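Keeping the Fingers in Order: A Conversation with Agnes Haldane

Agnes Haldane is responsible for the grippers used in the cloth-handling work at the Trerham laboratory. The group maintains both hand-held units and the matching end tools for its Zerkel cell, and she joined it in December from the Plollano workshop.

Her routine begins at 8:30 in the morning with the finger pads. "The pads wear before anything else does," Haldane says. "A worn pad will still hold a box. It will let a thin cloth slide, and the operator may blame the motor." Each pair is replaced after 500 closing cycles with fabric, and the number is written on a card kept with the tool.

Alignment comes next. Haldane closes the fingers slowly on a paper strip and pulls the strip from either side. If one side releases first, she loosens the finger screws, resets the angle and repeats the check. "People want to tighten everything at once," she says. "I ask them to do one finger, test it, and then do the other."

The last check is carried out with a cloth at the table. Haldane prefers a crumpled cloth to a folded one, as the uneven thickness shows whether both pads are bearing the load.

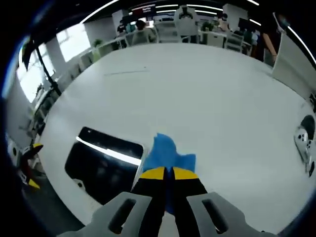

A blue cloth held between the yellow pads of a hand-held gripper.

Of the 179 faults recorded since she took over the log, 42 were traced to the pads. Most of the others concerned cables — a matter she has raised with the supplier, Demirtaş. "They sent a longer strain relief," Haldane says. "We have fitted it to two units so far, and I would like to see a few more weeks of use before we order the rest."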